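Skerkley Repair and Lending Project
Progress report to the Plarkanside Fund, second period

Thank you first of all for your patience over the spring, when we were between premises and I was slower with emails than I ought to have been. We have been settled in the old Stevens building since July and I can report on a period that has gone well on the whole, with one or two things we would do differently.

The lending side has grown more than we planned for. We now have 161 members, against the 40 we promised you in the application, and most of the newer ones came to us by way of the allotments, where Rizwan Barua has been taking a handcart of spades and loppers every other week. I had my doubts about the handcart – it seemed a lot of pushing for a few loans – but he has been proved right and I have told him so. Hedge trimmers and carpet cleaners are still what people ask for most, and there is a waiting list for both.

Repair evenings run from 6 until the kettle goes off, usually a little after eight. Weronika Grabowska looks after the electrical bench and Sunil Gamage does clocks, bicycles and anything with a spring in it. We had hoped to open a sewing table as well, and we did for a short while, but the light in that corner is poor and people were struggling to thread a needle. It will come back once the new fittings are in. 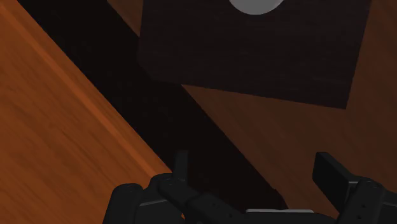 The fittings are part of the underspend you will see in the accounts. We set money aside for the electrician in the first period and he was not able to start, so with your agreement we would like to carry that sum forward. Everything else is close to budget, apart from insurance, which went up when we changed address and which I should have seen coming.

Training has been slower. Two people have finished the safety testing course and Tanvir Weerasinghe is halfway through it, fitting it in around night shifts. We had hoped for more by now. Rajitha Khondokar at Jarkus has kindly offered us a room for daytime sessions, and that ought to help the parents who can't manage evenings.

For the next period we mean to get the sewing table going again, buy a second carpet cleaner and sort out the catalogue, which still lives partly in a notebook. I would also like to talk to you about opening on a weekend morning, and would be glad of a call whenever it suits you.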